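Três tabuleiros em cima da mesa

18 de abril 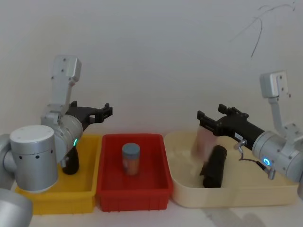 Leitura: 1 min

Tabuleiro amarelo, tabuleiro vermelho e, à direita, o de cor creme, mais largo e mais baixo. No vermelho está um frasco transparente com tampa de rosca azul-acinzentada.

Chamo-me Romain Guérin e escrevo nesta página sobre a arrumação de coisas pequenas. Peço desculpa pelo meu português, ainda o estou a aprender. Na oficina Vunska usamos tabuleiros de plástico desde agosto, e antes disso tínhamos tudo em caixas de cartão, que era muito pouco prático.

Gosto deste modelo pelos lados baixos e canelados. O frasco vê-se bem de longe, por causa do conteúdo cor de laranja, e fica de pé sem se encostar a nada.

Para quem me perguntou pelo preço: pagámos cerca de 11 euros pelos três, na loja Hervieu. Há também uma versão com tampa, mas ainda não a experimentei. Se alguém já a tem em casa, agradeço que me escreva.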